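Wrist cable snagging on the PC strip cell, approach to CPU socket

Orkel Automation Forum > Cell setup and maintenance
Thread started in June

haltora_cell2
We run a teardown and rebuild cell for desktop towers at the Bakham site. Single arm, case on its side on a slatted aluminium rack, parts tray to the left of it. The job that gives trouble is the CPU pick and place. The arm faults on a soft collision during the last part of the descent over the socket. 3 faults in the last 10 cycles, always on the way down, never on the way up. Tool and payload data were checked after the last gripper change. Any suggestions before I start re-teaching points?

kermani_tools
Which way does the wrist cable hang when the tool is vertical? If the loop is too short it pulls on the wrist as the joint turns, and the controller reads that as contact. Run the descent at low speed with the collision limit unchanged and log joint torque. A pull from the cable comes up slowly. A real touch comes up as a step.

haltora_cell2
Logged it. Slow rise on the last wrist joint, then a small step on top of it near the bottom. So possibly both.

slatfitter
I would look at the rack first. Slats move. If the case isn't hard against its stops, every taught point inside it is wrong by the same amount, and the torque log will only tell you that you hit something. Put a dial gauge on the case wall, push the case by hand, read it.

kermani_tools
Don't agree. If the case had shifted, the part would be missing the socket on the good cycles as well. He hasn't reported any bad placements. Cable first, it costs nothing to check.

slatfitter
He hasn't reported them. He hasn't said he measured them either.

haltora_cell2
Fair point. Gauge result: the case moves 2 mm when pushed towards the tray. One of the side stops had worked loose. Tightened it and marked the screw with paint. Ran another set with the socket frame open and no CPU in the gripper, to keep the pins out of it. The step has gone. The slow rise is still there.

JNikzad
Then you had two faults and have cured one. Look at the bracket on the side of the arm too. On a low approach into a tower case it can reach the case wall before the tool gets to the board. Stop the arm just above the socket and look along the wall with a torch.

haltora_cell2
Stopped it there just now. 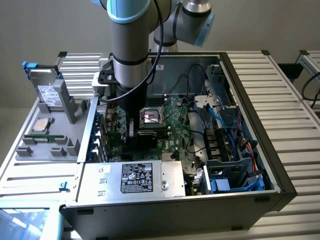

I have let more slack into the cable between the upper clamp and the wrist and repeated the log. The rise is less than half what it was. I don't want to go much further, as a longer loop will start to catch the drive cage when the arm crosses to the right of the case. The bracket is touching the top edge of the wall, so Jamshid Nikzad was right about that.

JNikzad
Turn the last joint so the bracket faces away from the wall, then re-teach the approach and the place point. Don't lift the place point to get clearance, you will end up dropping the CPU onto the pins.

slatfitter
Or move the bracket up the arm. Turning the joint winds the cable the other way and you are back to your first fault.

kermani_tools
Depends how far he turns it. A quarter turn with the new slack should be fine. Moving the bracket means a new tool check and a new payload check.

haltora_cell2
Will try the quarter turn first and log it with the same speed and limits. If the rise comes back I'll move the bracket. The stop screw goes on the weekly check sheet whichever way it ends up.

slatfitter
Put the opposite stop on the sheet as well. Same screw, same rack.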